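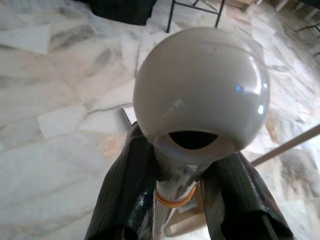
Liltgate began with a drafty rented room, a borrowed kettle and Marta Melnychuk's firm belief that grown people can learn to sing at any age. She had taught piano to children for years, and it was always the parents waiting in the hall who hummed along and then turned pink when she noticed. So she invited them in. We still like the plain, well-used things best, the sort of pole with gray smudges and scuffs up near its rounded gray cap, and our songbooks have the same look by now. Most of them have been through a great many hands, and a few have been through the wash.

Today we are a singing school with 135 adult students and 4 teachers. Teodor Czarnecka leads the evening choir and will talk about breathing for as long as you let him. Barbara Żak takes the beginners, including the ones who were told in third grade to just mouth the words (there are so many of you, and we're so glad you came!). Inese Lapiņa teaches the folk songs she grew up with, and Celina Śliwiński looks after one-on-one lessons and the library, which has grown to 2,000 pieces of sheet music - she can find any of them faster than you can spell the composer.
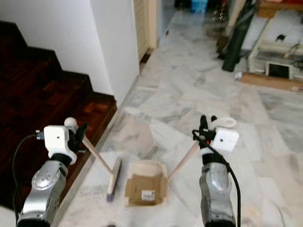 Marble tile and a broom in the hallway.

There is no audition and there never has been. Come to a beginners' evening, sit wherever you like, and sing as much or as little as feels right. Every December we give a concert for 200 friends and neighbors, with soup afterward, and new singers are welcome to join in even if they only started that fall.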